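Home | News | Our Sites | People | Newsletter | Contact

Category: Workplace News

Print this page | E-mail this page

Marking out at Fedgate: what changes from June

April 2022

The joinery shop at Fedgate has been marking out boards by hand for as long as it has been open. From June part of that work will be shared with an automated bench, supplied by Surkance and set up at the far end of the shop between the cross-cut saw and the glue-up area. Several people have asked what it will mean for them, so this item sets out what has been agreed, what is still being looked at and who to speak to.

The bench will handle boards for the Srour shelving range only. That range makes up the largest share of repeat work at Fedgate, with 1,832 boards cut and marked last year. Most of them were one of 11 standard lengths. The marking for these is the same each time: a centre line, the fixing points and the housing positions. It is steady work but it is hard on the back and wrists, and it was the job most often mentioned when staff were asked last autumn which tasks they would be glad to do less of.

Work for the Prukent contract is not included. Those pieces are made to measure, the drawings change often and the boards are rarely the same width twice. They will stay on the hand benches with the people who do them now.

How the new bench fits in

Boards will still be chosen by hand. A joiner looks over each one for knots, splits and difficult grain, decides which face goes up and lays it on the bed. The bench then holds the board and moves it to the marking position. When it has finished, a joiner checks the marks against the sheet and signs the board off before it goes to be cut. Nothing will go to the saw unchecked, and that applies to every board, including ones from a batch that has been going well.

Pencil will remain in use. We looked at printed labels and at a scribed line, and the finishing team did not want either. Labels leave glue behind and a scribed line shows through oil. A light pencil line can be sanded off, and anyone in the shop can correct one with a rubber and a rule.
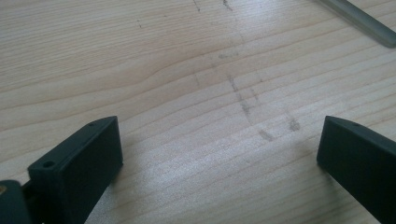 Will anyone lose their job because of the new bench?

No jobs are being cut at Fedgate as part of this change, and nobody's basic hours or rate of pay will be reduced. Three people who now spend most of the week marking out will move to a rota that includes the new bench, hand marking and assembly. The rota was drawn up with them and will be looked at again after the first full quarter.

Training

Everyone who works in the joinery shop will have a short session on the bench, even if they do not expect to use it. The session covers starting and stopping, clearing a jammed board and what to do if the marks come out wrong. The people on the rota will have further training with Surkance, which will be held at Fedgate in working time. If your normal shift does not match the training times, your supervisor will arrange cover.

No one will be asked to run the bench alone until they have been signed off. Agency staff will not be asked to run it at all for the time being.

Two apprentices have asked if they will still learn to mark out by hand. They will. It stays in the first-year programme with the same number of bench hours as before, and apprentices will complete the hand marking assessment before they start on the automated bench. You need to be able to read a board and set a line yourself in order to see when a machine has put one in the wrong place.

What the trial showed

A trial was held on 161 boards of Srour stock. Most were signed off first time. The ones that were sent back fell into two groups. In the first, the board had a slight bow and the marks drifted towards one end. In the second, the pencil had worn down and the line was too faint to follow under the shop lights. Bowed boards will now be picked out when the stock is looked over, and the pencil will be changed at the start of each batch.

The trial also showed that loading takes longer than expected. The bed is set higher than our own benches and some people found it awkward to lift the longer boards on to it. Surkance has agreed to lower it before June. A roller stand will be placed on the infeed side, and boards over the weight limit in the handling guide must still be lifted by two people.

Noise was raised as well. The bench itself is quiet, but the clamps let out air when they open and this can be heard in the drawing office. Silencers have been ordered. If they do not make enough difference we will look at a screen.

Space in the shop

The timber rack that stands against the end wall will move to the other side of the loading door. The walkway will be repainted to go round the new bench, and the first aid box and eyewash will move with it. Please do not store trolleys in the marked area, even for a short time, as the bench will stop if its guard sensors are blocked.

Still to be settled

We have not yet decided who will look after day-to-day maintenance. It could go to the existing maintenance team or be shared among the people on the rota, with a payment for the extra duty. Both have been costed and a decision is expected before the bench goes into use.

There is also a question about records. The bench logs each board and the time taken to mark it. Staff representatives have asked that these times are not used to compare one person with another, and management has agreed. The wording is being added to the monitoring policy and will be put up on the noticeboard by the canteen when it is ready.

Questions can be handed to your supervisor or left in the box outside the joinery office. Replies to those of general interest will be printed in the next issue.

Print this page | E-mail this page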